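The Last Five Millimetres: Can a Robot Service a Desktop PC Yet?

Pulling a hard drive out of an office desktop takes a trained technician less than a minute. Putting one back takes slightly longer. Neither job appears on anyone's list of hard problems, and for that reason the computer workshop has become an awkward test for people who build manipulation systems. A car body arrives at a welding cell in a known position to within a fraction of a millimetre. A desktop arrives with its cables wherever the last person left them.

Wurnis, a refurbishing firm that handles ex-lease office machines, started looking at automation in October. Its intake is mostly business desktops, which have the advantage of being designed for quick service. Drive carriers are plastic and flex slightly when squeezed. Side panels come off without much argument. Kurniawati Yusof, who runs the engineering side, chose drive handling and processor handling as the first two tasks, on the grounds that they bracket the range of difficulty.

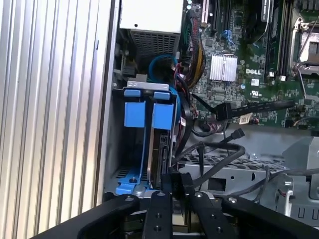
Drive handling looks like the easy one. The part is large, the carrier is coloured, and the force needed to free it is modest. The trouble is clearance. A parallel gripper has to get both fingers to the carrier without catching a cable, and SATA leads are stiff enough to deflect a light part but soft enough that a motion planner can't treat them as fixed. Most planners still model the world as rigid bodies. A cable that has moved 20 mm between the scan and the grasp is, as far as the software is concerned, a different cable.

"We were spending our time on the wrong thing," says Yusof. "The grasp was fine. It was the path in and the path out."

Her group logged 117 attempts at drive removal over its first stretch of testing. Failures sorted themselves into two groups: the fingers touched something on the way in, or the carrier jammed on the way out after being pulled slightly off its axis. A person corrects for the second by wiggling. The wiggle is a surprisingly sophisticated controller, combining force feedback, small rotations and a sense of when to give up, and it has taken several labs a good many years to produce a passable copy.

The usual answer is compliance, either in the wrist hardware or in software. Software compliance is cheaper and slower. The arm moves, measures, yields and moves again, and a job that takes a technician 40 seconds can stretch to several minutes. Youssra Cherkaoui, a controls engineer who consults to Wurnis, does not regard speed as the main obstacle. A slow machine can run through the night. A slow machine that needs rescuing every hour can't. 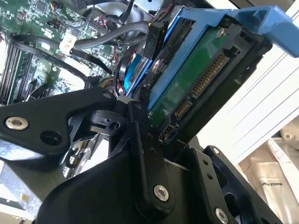 Sensing is the other half of it. Cameras close to the fingers give good detail at short range and tend to lose their view at the moment of contact, when the fingers and the part block whatever sits behind them. Cameras further off see the whole chassis but resolve very little of a connector. Groups generally use both and let a learned policy sort out which to believe. Cherkaoui's view is that the policies have improved faster than the hardware, and that wrist cameras, cabling and finger geometry now account for a larger share of failures than they did a few years ago.

Bare sheet metal adds its own problems. Reflections shift as the arm moves, and depth sensors return holes where the steel is brightest. Matte tape helps in a lab. It is not a serious proposal for a workshop that takes in 1000 machines a month.

Processors are harder. The part is small, the orientation matters, and on many desktop boards the contacts in the socket will bend if the chip is dropped in at an angle. The retention lever has to be worked in the right order. Griet Bosman, who designs tooling for Zedard, argues that the sensible approach is to do as much as possible outside the case. A printed fixture costs almost nothing, holds the chip at a known height and angle, and removes one source of error before the arm has moved.
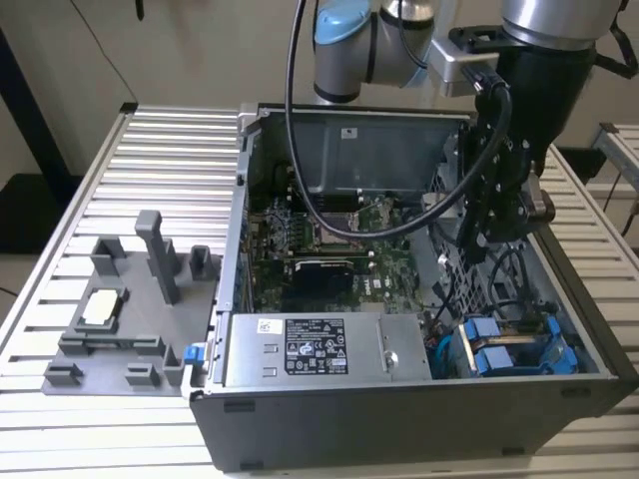 Bosman's fixtures go through many revisions. The current base plate is the eleventh, and she expects to replace it. Printed plastic wears at the corners, and a pocket that was snug when new can let a chip rotate by a degree or so after heavy use. She checks hers with a gauge block and reprints when they drift.

There is a fair objection to all of this, which is that fixtures move the work elsewhere. Somebody still has to load the chip, set the tower on its side and take off the panel. Fouad Ouazzani, who manages the workshop floor at Wurnis, puts the present saving at zero. He is content to keep the trial running, mainly for the drive task, and has said he would take a cell that managed drives alone if it could go a full shift without help. Processors, he thinks, will stay on the bench with his technicians for some time yet.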